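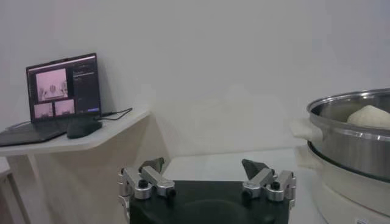 Brallovier: a small recorder and review tool for wrist-camera robot work

Hello, and thanks for having a look! Brallovier is the bit of software I use to record what a two-fingered arm is doing, watch the camera views while it does it, and throw away the runs that went wrong. I started it at Tremside because I was fed up with finding out at teatime that one camera had been frozen since breakfast. It's grown a fair bit from there, and the episodes I've collected with it now live in the same repo, so this file has to do two jobs: how to run the thing, and what's in the data.

What's in the box

The recorder is called brv-rec and does what you'd expect. It starts the cameras, waits until every one of them has sent a fresh picture, and only then lets you press go. The viewer, brv-look, puts one big panel over two small ones with a dark strip of settings down the right-hand side. I leave it running on a laptop next to the table so I can glance over with my hands full. Then there's brv-sort, a plain script that walks through the finished episodes and asks you to keep, bin or park each one.

Getting it going

You'll want Python 3.10 or newer and a Linux machine. I've had it running on a Mac, but the camera start-up was flaky and I gave up on it.

pip install -e .
cp config/sample.yaml config/mine.yaml
brv-look --config config/mine.yaml

Put your own camera serial numbers in mine.yaml before anything else. If you forget, the viewer opens with blank panels and no error, and I really must fix that.

Pink pictures

If your panels look pink and washed out, it's nearly always the white balance in the preview. The viewer grabs its settings before the cameras have settled down, and on a pale grey table in a white room it guesses badly. The saved files go through a different path and have their own balance, so check a saved clip before you start fiddling. Running brv-look --rebalance usually sorts out the preview. Setting preview_awb: off in the config is the blunter cure (I've done that on long days and just lived with the tint).

The episodes

There are 2,087 episodes in this release, all from tabletop kitchen jobs: dough into a pot, dough out of a pot, moving lids, shifting things from one side to the other. Each episode is a folder with the wrist video, the other camera views, joint positions, how far open the gripper is, and a short text note of what I was trying to do. Failed grasps are kept and marked as failed. Please don't filter them out without thinking about it, as my grasp checker got much better once it had seen plenty of misses.

Things I'd warn you about

Shiny pots are hard. The depth readings on polished steel are full of holes, and reflections of the room confuse the edge finder something rotten. Pale dough against a pale wall isn't much kinder. The planner keeps 4 cm clear of any pot rim by default, and I'd leave that alone until you trust your calibration.

The timestamps in the first 3 batches drift a little between the wrist video and the joints. There's a fix in tools/realign.py, and you need to run it yourself.

Notes are in my own words and I'm not consistent. You'll find "dough", "ball" and "dough ball" for the same thing.

Coming next

Iestyn Gough has rewritten the sorting script so it can be driven from the keyboard alone, and it's a joy to use. I'm hoping to merge that in February, along with an export to the Agbayani format, which a few people have asked for.

Bugs and questions are welcome on the issue tracker. Please paste your config file in, even if you're sure it's fine!

Last updated 25 Dec 2024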